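Polling place inspection checklist with comments
Clesier ward, Uvmont council by-election
Inspected: Oct 10, 2020
Inspector: Dineo Nkosi
Reviewed by: Ese Abubakar, deputy returning officer

Ratings: S = satisfactory, A = action needed before polling day, N/A = not applicable at this site.

1. Approach and entrance

1.1 Street sign visible from both directions – S
1.2 Step-free route from pavement to polling room – A
The ramp at the side door is sound but the lower edge lifts when weight is put on the left corner. Refix before use. The front door has two steps and should not be signed as the main entrance.
1.3 Door width, step-free entrance – S
1.4 Outside lighting – A
One lamp over the side door is out. Polls close at 10 pm, so the path will be dark for several hours.
1.5 Campaign posters on the building or its railings – A
Two found on the railings. Agents of both parties have been told. Check again before doors open.

2. Polling room

2.1 One-way route marked on floor – A
Tape laid as far as the issuing desk only. Continue to the ballot box and out through the rear door.
2.2 Two-metre spacing in queue area – S
The corridor takes seven people at that spacing. Any further queue must stand outside, on the left of the path.
2.3 Screen at issuing desk – S
2.4 Windows open and stay open – A
The catch on the window nearest the desk is broken. It can be wedged for the day but should be reported to the building's owner.
2.5 Hand sanitiser at entry and exit – S
2.6 Pencils: clean and used pencils kept apart – A
No holders on site at the time of inspection. Two open-topped holders are needed at the desk, each with a written label. Voters may bring their own pen or pencil and should not be refused.
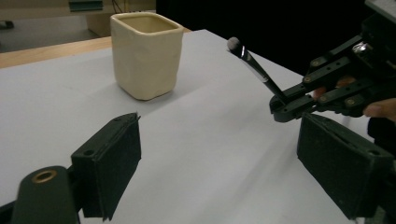 Handmade cup, no lid or handle.

2.7 Voting booths screened from desk and windows – A
Booth three can be seen into from the rear window. Turn it to face the wall.
2.8 Low-level booth for wheelchair users – S
2.9 Large-print notice and tactile voting device – S
Device tested against a sample paper of the correct length.

3. Ballot box and papers

3.1 Box undamaged, slot clear – S
3.2 Seals supplied and numbers recorded – A
The delivery note lists 16 seals and the bag holds 13. The missing seals must be traced by number before the box is issued. Do not make up the difference from another station's bag.
3.3 Register is the current edition – S
The register for this station has 308 entries.
3.4 Secure cupboard for papers overnight – N/A
Papers arrive with the presiding officer.

4. Fire and electrical safety

4.1 Exits unlocked and clear – A
Stacked chairs in front of the rear door. This is also the one-way exit (see 2.1).
4.2 Extinguishers in date – S
4.3 Trailing leads – A
Heater lead crosses the route between desk and booths. Move the heater or leave it off.
4.4 Room capacity notice displayed – S
The notice gives 42. That figure does not allow for spacing and should not be used on the day.

Reviewer's comments (E. Abubakar)

Items 1.2, 3.2 and 4.1 must be closed before the station can be approved. The remaining A items may be dealt with by the presiding officer during setting up, provided each is initialled on the station copy.

On 1.5 – the railings belong to the building, so the posters come down whichever party put them there.

On 2.7 – the same fault was noted in March and was not carried forward to the room plan. The plan has now been changed.

Second visit required: yes, limited to the three items listed.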